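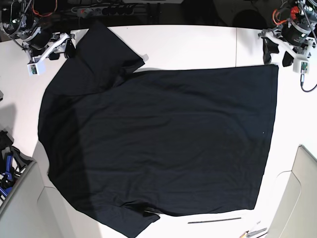

6th January – Bosden notebook, repair exercise, version 4

First entry after the break, so it's long and a bit of a jumble. I've been through all the diary slips from the November couples now, all 741 of them, and my eyes have gone square. I want to get my thoughts down before the next Pundano planning call and before I talk myself out of half of them.

Quick reminder for anyone dipping in: each couple kept a diary of small rows at home, one slip per row, filled in separately and sealed. What set it off, who spoke first afterwards, what they said, how it felt the next morning. We only wanted the small stuff. A few people gave us much bigger stuff and I've put those slips in the locked drawer, they aren't going into any teaching material.

What jumped out

The first words after a row are hardly ever "sorry". I was so sure they would be! We built the whole of version 3 on the apology script and then people go home and say "do you want a tea" or "the bins go out tonight". One person wrote that they just went and stood in the kitchen doorway until the other one laughed. Their partner's slip for the same row said "came in and hovered, all fine". I loved that pair of slips. The two of them would've scored nothing on our apology sheet.

So I've started a pile called openers. An opener is anything one person does or says that lets the other know the door is open again. Tea is an opener. Asking a question you already know the answer to is one too (loads of these, mostly about the telly). Sending a photo of the dog from the next room, same thing.

The trouble comes when one partner writes down an opener and the other doesn't mention it at all. "I made her a sandwich" on one slip and "silence until bedtime" on the other. I pulled 55 slips where this happens plainly enough that I'd be happy showing them to the rest of the team, and I think they're the most useful thing we've got. That's where the workshop ought to be putting its time.

Tried it out at Issa

I ran a rough version in the upstairs room at Issa before the break. Each person writes down, on their own, the things they do when they want a row to be over. Then they write down what they think their partner does. Swap and read, no talking for a bit.

Notes from the evening, as scribbled:

The writing took much longer than I'd planned for. People stared at the ceiling. I think "what do you do when you want it to be over" is a hard question cold, so next time I'll warm up with somebody else's rows first. Everybody is an expert on somebody else's row.

The swap was lovely. Lots of "is THAT what that is?" round the room. One woman had been married for decades and had no idea that the hoovering was meant kindly.

It went wrong with one couple, where he'd left her half of the sheet blank. She saw the blank and that was pretty much the evening for them. I sat with them at the end and they left together and talking, but I don't want to set that trap again. Change the wording to "guess if you're not sure, wild guesses welcome" and tell the room at the start that blanks are common.

I talked too much. I always write this and I always do it again – please somebody time me at the next one.

Things I'm not sure about

Does naming an opener spoil it? A couple of the feedback cards worried about this. If he knows that I know that tea means sorry, is it still tea? My hunch is it's fine and even a bit sweet, but the Dernmont group reckoned it made them self-conscious for a week or so and then they forgot. Worth a proper question on the follow-up card.

Also, openers can turn into a way of never talking about the thing. Tea, telly, bed, same row again next month. There's a handful of diaries where I can see it going round and round. I don't want to send people home thinking a sandwich fixes everything. Maybe the second session is where that goes: opener first, then, once you're both calmer, the actual chat. I've drafted something but it reads like a leaflet from the dentist so I'm leaving it overnight.

And who does the opening? In a fair few diaries it's always the same person, and that person sounds tired by the end. I haven't sorted the slips that way yet. It needs doing carefully, because I went in expecting a pattern and I'll find one if I'm not strict with myself.

Changes for version 4

Drop the apology script from session one. Keep it as a handout for people who ask.

Warm-up with made-up rows. I've got the car park one and the wet towel one, could do with a few more that aren't about housework.

New wording on the sheet, as above. Bigger boxes too, people were writing up the margins.

Longer break in the middle. The best conversations at Issa were by the biscuits.

Follow-up card goes out after 2 weeks. We left it far too long last time and people couldn't remember which exercise was which.

Still to do

Retype the 55 with details changed so no one could spot themselves. Ask Pundano whether we can have the smaller room, the big one echoes and people whisper in it. Find the missing pad of blank slips, last seen in my car. Ring Dernmont about a return visit.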